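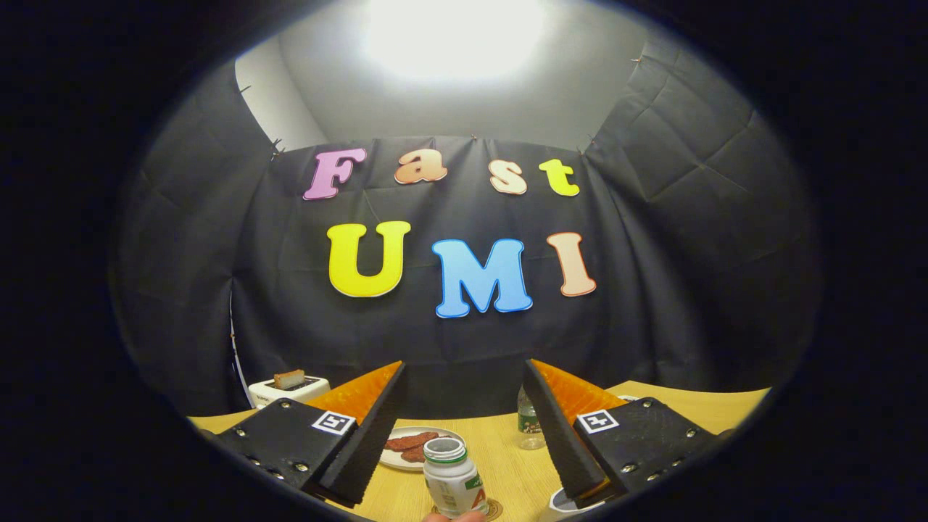

Letras de colores sobre tela negra: «Fast» arriba, «UMI» debajo.

Informe de avance n.º 2 - Restauración del fondo Kopecký
Para: Ludmila Tóth, Fundación Drimoleck
De: Otakar Jurčo, coordinación
Fecha: 26/2/24

Estado general: vamos con retraso, y prefiero decirlo en la primera línea. El plan aprobado en octubre daba por hecho que los negativos de cámara estarían completos. No lo están. Del largometraje Plitetti nos falta el tercer rollo, y lo que tenemos en su lugar es un duplicado de segunda generación con el contraste muy castigado.

Escaneo. El laboratorio Finau ha entregado 1.978 metros en 4K. Zerrin Ağca los ha revisado y da por buenos 1.662. Los demás tienen fluctuación de densidad y habrá que repetirlos. Finau sostiene que el defecto viene del soporte y que repetir no servirá de nada. Puede ser, pero no nos han enseñado ninguna prueba, y hasta que lo hagan no firmo esa parte de la factura.

Limpieza digital. Vlastimil Pešek probó el filtro automático que nos recomendaron con tanto entusiasmo. En los planos fijos cumple. En los de lluvia se come las gotas, que toma por rayas, y deja las caras con un aspecto de cera que no estaba en ninguna copia de época. Hemos vuelto al trabajo manual en 444 planos. Es lento y no estaba presupuestado así.

Sonido. Čestmír Hudec trabaja a partir del negativo óptico. Ha quitado zumbido y chasquidos, y ha dejado el soplido de fondo casi entero a petición mía.

Edición en disco. Sigo sin ver clara la edición 4K con HDR. El director de fotografía no dejó notas de etalonaje y cualquier decisión sobre las altas luces será nuestra, por mucho que la carátula diga otra cosa. Si la Fundación la quiere igualmente, pido que el librito explique qué se ha decidido y quién lo ha decidido.

Pendiente de su respuesta:
- autorización para buscar el tercer rollo en otros archivos
- traspaso de la partida de extras a limpieza manual
- nueva fecha de entrega, que no propondré hasta que Finau conteste por escrito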